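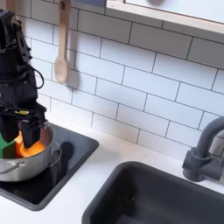 The Ferry Soup

My aunt closed the ferry office at eight, and after eight there was no more boat to the other side until the morning. Everybody in Dirneck knew this. The woman in the green coat did not know it, and so she stood at the window with her suitcase and read the timetable two times, as if the second time it could say something different.

"You have missed it," my aunt told her through the glass.

"I see the lights on the water."

"Those are the lights of the Sultana going home to sleep. She does not take people at this hour."

I was eleven years old then and I was sitting on the floor behind the counter, sorting the used tickets by color. It was my work in the summer, and I was paid for it with bread and butter. I could see only the shoes of the woman when she came in. They were good shoes, but one of them had lost its heel, and she walked like a person on a small hill.

My aunt did not like strangers in the office after closing. She liked even less to leave a person on the pier in the wind. She stood for a moment between these two feelings, and then she took down the big pot.
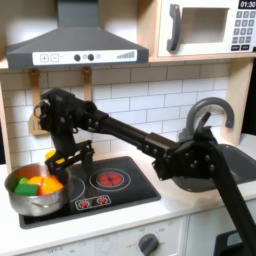

A story by Shahnaz Jayasinghe

The soup in our house was always the same soup. It had onions, potatoes, the hard end of a cheese, and whatever fish the captain had left in the bucket by the door. My aunt did not measure. She held the salt in her closed hand and opened the hand over the pot, and she looked the other way when she did it, because her mother had done it so.

The woman sat down by the stove and told us her name was Kolbrún Vestergaard. She said it slowly, as one says a name to children and to officials. She was going to Osaseo, on the other side, to see a house.

"Which house?" my aunt asked.

"The one with the blue steps. It belonged to my father."

My aunt stopped stirring. I remember this well, for she never stopped stirring before the potatoes were soft. The steam went up between the two women and for a short time I could not see the face of either of them.

"The blue steps are gray now," my aunt said. "It was the salt. He painted them every June, and then one June he did not."

"You knew him?"

"I sold him his ticket."

It was true, but I understood even then that it was a small piece of something true. My aunt sold tickets to everyone, and she did not stop stirring for everyone. I put the red tickets with the red ones and the yellow with the yellow, and I made myself as quiet as I could, hoping that they would forget to send me to bed.

They did not forget. I was given a bowl and told to eat it upstairs. The floor of my room was thin, however, and there was a place near the chimney where the boards did not meet. I lay down there with my ear on the wood. The bowl stood next to my head and smelled of onion.

I heard the spoons. I heard the woman ask if he had been alone, and my aunt say, "Not on the days when the weather was bad." Then there was a long quiet, and then, which surprised me very much, the two of them were laughing. It was about a hat. I never learned whose hat, or what had happened to it, but my aunt laughed until she had to cough.

"He wrote to me about a soup," said the woman, when it was possible to speak again. "He wrote that it was terrible."

"He ate two bowls of it each time."

"He wrote that also."

I fell asleep on the boards. When I woke, somebody had put a blanket over me and had taken away the bowl, and the window was already light. I ran down in my socks.

The Sultana was at the pier with her engine going. Kolbrún Vestergaard stood on the deck, and on her feet she had my aunt's brown winter boots, the ones with the new laces which none of us was allowed to borrow. My aunt was on the pier in her apron. She was not waving, as she never waved at boats. She said it was like waving at a bus.

But she stayed there until the boat was behind the rocks, and the office opened late. A man with a bicycle had to knock on the glass.

In the evening I found a ticket on the counter, an old one, from before they changed the paper. It was blue, and I had no pile for blue. I asked my aunt where it should go.

She looked at both sides of it and put it in the pocket of her apron.

"Start with the green ones," she said.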